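Endadar lab reports progress on learning to pick blocks from a bin

26/12/2025

The robotics group at Endadar has published the results of its work on a question that sounds simple: how can a robot arm learn where to put its fingers, when the objects in front of it lie in a different way every time? The method is called Serau, and it was tested on a real arm during the whole autumn.

In Serau, the arm does not receive a model of each object. It makes an attempt, records if the gripper closed on something, and uses this record to choose the next attempt. The new part is the way in which failed attempts are used. In earlier work of the group, a failed grasp was simply given a low score. Now the program also stores how far the fingers were from the nearest edge of the object, so one failure can teach something about many similar positions.

The test used one arm over a deep bin, with red and green blocks of different lengths. Blocks that lie close to a wall or to each other are the hard cases, as a finger needs free space to go down beside them. For this reason the group did not take them out of the test.
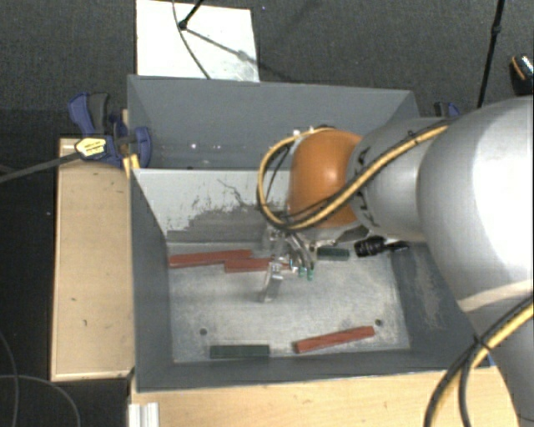

Results in the test

The group made 3,405 attempts in total. Of these, 3,290 were used for the learning, and the rest were kept apart for the final check. In the final check, the arm was allowed 3 tries for each block before the attempt was counted as failed. According to the report, Serau needed fewer tries than the older method on blocks near a wall -- the difference was small for blocks in the open part of the bin.

The report also mentions a weak point. When two blocks touch along their long side, the program often chooses a point between them, and the fingers cannot enter there. The authors tried a larger penalty for such points, but then the arm became too careful and avoided the corners almost completely. This question remains open.

What comes next

In April the group will start a second series together with Motesau, a small company that makes sorting equipment. It will last 6 weeks and will include round and soft objects. The partners also want to see if the records from one arm can be useful for another arm with different fingers -- until now this was tried only in simulation.

The full report and the list of settings can be requested from the Endadar office.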